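Mestville Technical Institute
Handling Systems 2: Fault Cases
Handout 6 - Slip and loss of grip on cloth

Case A. Corner slip during a sheet lift
In the Jaller trials, the logged grip force fell while the jaw position did not change. The controller reported a good hold, and the sheet was lost. Bunched cloth can shift between the fingers without moving them.
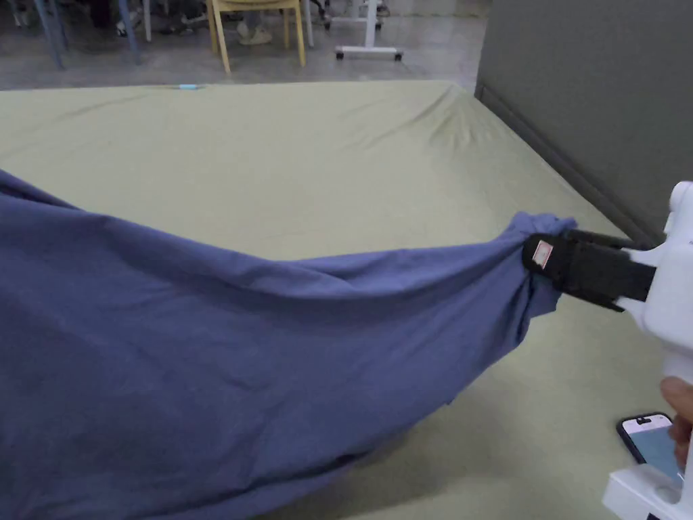

Case B. False "object held" signal
The Rashidi log shows the signal staying on for 465 milliseconds after release. The limit is 300. Students should compare jaw opening with the signal before accepting any record as valid. With the pads apart and nothing between them, the signal must read zero.

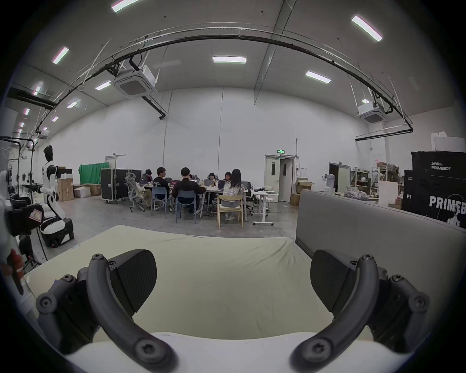 Required before the next session
1. Read the Esell fault table, section 2.
2. Submit one page on Case A - cause, detection and safe response.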